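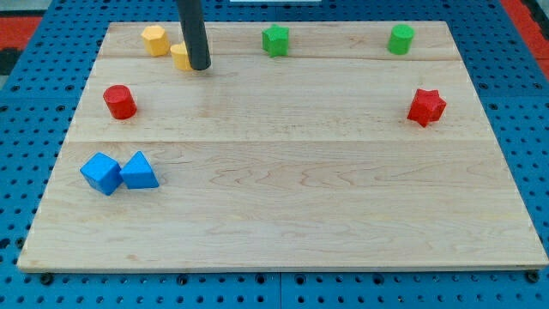
1/
Spent two days last month steering a black stick over a maple board so that a robot could learn to push blocks. I've had enough messages asking what I made of it that a thread is easier. I went in doubtful and came out doubtful, though about different things.

2/
The set-up belongs to Wurnen, who do small benchtop arms for teaching labs. The arm holds a rod with a rounded tip. No fingers, no suction. The only thing it can do to a block is shove it. You shove, the software records, and later a model is meant to shove in your style.

3/
Blocks come in red, blue, green and yellow. Stars, cylinders, a cube, a hexagon and so on. You get a written instruction such as "push the blue cube next to the blue triangle" and you do it with a hand controller while watching the board. Then the next instruction, and the next.

4/
The sales line is "show it once and it learns". I'd like that line retired. Our group had recorded 1,276 demonstrations by the time I left, and Ratree Klinhom, who runs the sessions, was still asking for more with the red star. It does not learn from being shown once.

5/
To be fair to Ratree, she never said it did. She rolled her eyes when I read it out. It's in the brochure, and the brochure was written by someone who has never had to push a star in a straight line.

6/
About stars. Push a cube flat on its face and it goes where you'd expect. Push a star and the tip slips into a notch between two points, which is lovely, until you want to change direction. Then you have to back off, go round and come in again. A learner's recordings are mostly backing off and going round.

7/
Which brings me to my first real complaint. The model gets all of that. Every dither, every overshoot, every time I scratched my nose and the rod drifted. If I hesitate for a second before touching a block, hesitating is now part of the job as far as the data is concerned.

8/
I asked whether the bad ones get thrown out. Answer: the failures do, the ugly successes mostly stay. Montri Sukprasert (he does the training runs) thinks the ugly ones help, as the model sees how to recover from a mess. He may be right. I asked to see a comparison and there isn't one yet.

9/
"There isn't one yet" was the answer to quite a lot of my questions.

10/
Second complaint: everyone pushes differently. I nudge. Yolanda Palomino, on the shift after mine, sweeps a block halfway across the board in one go and is usually spot on. Put our recordings together and what's the machine supposed to do with a green cylinder? Half a sweep and a nudge?

11/
They do have an answer to that one, and it involves the model picking one way or the other instead of mixing them. I watched it for an afternoon. Sometimes it picked. Sometimes it set off in my manner, changed its mind and knocked the cylinder somewhere neither of us would have put it.

12/
Cylinders, by the way, are the sly ones. They look easy because there's no wrong side to push from. But get the tip slightly off centre and the thing slides off round the edge of it, and you're chasing it. I was much better at stars by the end, which I'd never have guessed.

13/
Third complaint, and the one I'd press hardest. The success figures. I was shown a slide from Trorkine, who sell the learning software, with a very handsome percentage on it. I asked what counted as success. "Block ends up near the target." How near? Near enough for the person marking it.

14/
Person marking it also recorded the demonstrations. I'm not suggesting anyone cheated. I marked my own for an hour and I was far too kind to myself. A gap I'd have failed on someone else's run, I passed on mine, and I only noticed when Yolanda went through the same batch.

15/
So we tried it properly, or more properly. 200 runs, marked by Duangjai Phetsri, who hadn't recorded any of them and wasn't told which were a person steering and which were the model. I'm not going to post the numbers, they aren't mine to post. The handsome percentage did not survive.

16/
And some of the human runs failed too, including a couple I'd have sworn were fine. Worth bearing in mind when somebody says "human-level". Which human? At what time of day? I was noticeably worse after lunch.

17/
Things I liked, so that this isn't all moaning. The instructions in plain words are a good idea. People talk to the board while they push ("come on, round you go") and by the second morning I understood the set-up better than from any of the reading I'd been sent.

18/
Also liked: the dull bits of the rig. The board sits on a blue pegboard with bolts at the front edge, so you can put it back in the same place when it has to come off. I've visited far grander labs where the table was an inch off from the week before and the whole thing had gone to pot.

19/
Did not like: the controller. It's a Nosex, and the stick has a dead patch in the middle. You press a little and nothing happens, you press a bit more and the rod leaps. I've got recordings full of tiny leaps. Somewhere a model is learning to leap.

20/
Vidar Kristiansen from Nørgaard was over on my second day and had a simple suggestion: skip the controller, take hold of the arm and push it about by hand. We tried it with the motors slack. Much nicer to do. I got the yellow hexagon where I wanted it first time.

21/
The snag is that your hand and half your forearm are then over the board, so the camera sees a sleeve where it will later see no sleeve. Vidar says you can record the arm's path, then play it back with nobody in the way and film that. We played one back. The rod went the right way and the block didn't, quite.

22/
Makes sense when you think how little it takes. Put the block back a whisker off its old spot and the same push sends it somewhere new. Steering live, you correct for that without thinking. A playback just carries on. So it was back to the dreadful stick.

23/
People keep asking if I think it "understands" the task. I have no idea and I don't think the question gets you far. I'd ask what happens if you swap the board for a darker one, or a shinier one. We didn't get to try. I did ask twice.

24/
If you're being shown one of these, my questions would be: who recorded the examples, who marked the results, did the blocks start anywhere the model hadn't seen before, and can I put them out myself? The last is the best. Put them in an awkward clump and watch the faces in the room.

25/
I did the clump. Four blocks bunched together, asked it to get the blue cube out. It pushed the whole lot along like a snowplough until I called it off. Montri wrote that down, and was decent enough to say it hadn't been in any of the training sessions.

26/
Would I go back? Yes, if they change the controller. Ratree says a new one is on order and that I'm down for more stars.

27/
Adding this on Nov 3, 2023 as a few of you asked: no, I wasn't paid, they covered the train and sandwiches. And no, I can't share the recordings. If Wurnen put them out I'll link to them, leaps and all.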